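Kevar table-clearing project: where we've got to, September

Hello Parveen,

You asked for the bad news first, so off we go. We've had a fault, it cost us most of two weeks, and I'd like to tell you about it properly before you see the dip in the results!

The job is still plates and bowls off a dining table, all in simulation for now (the Zumberg rig stays switched off until I'm happy). We ran 125 attempts at picking up the round plate. In 50 of them the fingers kept going down after they should have stopped, and the simulator logged a hard contact with the table. On a real arm that's a bent finger, or worse if someone has a hand nearby, so I stopped the runs and Ngân and I went digging.
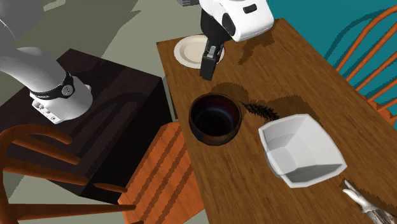

Render: Ngân Hứa / Kevar project

The plate is the awkward one, being so flat. The gripper comes straight down over it and there's very little height to play with, whereas with a bowl you've got a decent bit of rim to aim for. Our stopping height was being read from an old table file, left over from the Sultana layout, and that table was 6 mm lower. Silly, and my fault – I copied the folder across and never checked it. The force limit ought to have caught it anyway, but it was only being read after the fingers closed (grr).

Both are now changed. The height comes from the table that's loaded, and the force limit is live all the way down. Ngân has started the plate runs again from scratch and I'm not quoting any numbers until they're all in.

What I need from you is a yes to moving the Ivunix demo back by two weeks. The money is fine, we haven't touched the hardware budget.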